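Cluleveck Film Club – minutes of the September meeting 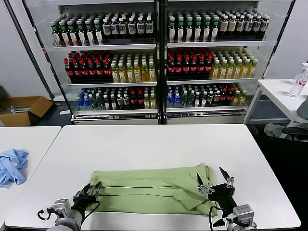 Green garment, folded, on the white table.

Started 7.15pm, quorum reached. Apologies taken as read. Last minutes agreed, one correction – the short was 50 minutes, not 15.

1. Horror weekend
Long talk on the line-up. Agreed to open with Prevex (the one set in the flooded quarry). Second slot between Hitero and a repeat of last year's closer. Vote went to Hitero, fairly close. Some feeling that the middle half hour drags but the ending is worth it. Print is the uncut one, so 18s only on the door. Posters need to say so in bigger type than last time.

2. Money
Balance 2,397 pounds. Hall hire for the weekend 564, deposit already paid. Licence for Prevex still not quoted – chase again. Nothing else to be spent till we know.

3. Chraibi
The distributor, Chraibi, wrote offering three older titles as a bundle. Two are on disc only and one has no subtitles. Reply saying yes to the werewolf one, no to the rest, unless they can find subtitles.

4. Flyers
1,000 printed, more than 50 left in the box from spring with the old start time on. Bin those. Shops on the high street first, then the libary and the station.

5. Sound
Left speaker buzzing again in quiet scenes. Bad news for a ghost film. Try the spare lead before paying for a repair.

6. AOB
Request for a silent film night with live piano. Liked in principle, piano needs tuning. Carry over to next meeting.
Tea urn – descaled, works.
Intervals to be 20 mintues from now on.

Closed 8.50pm.

Recent items
Minutes – August
Horror weekend: booking form
Members' top ten, results
How to find the hall
Spring season reviews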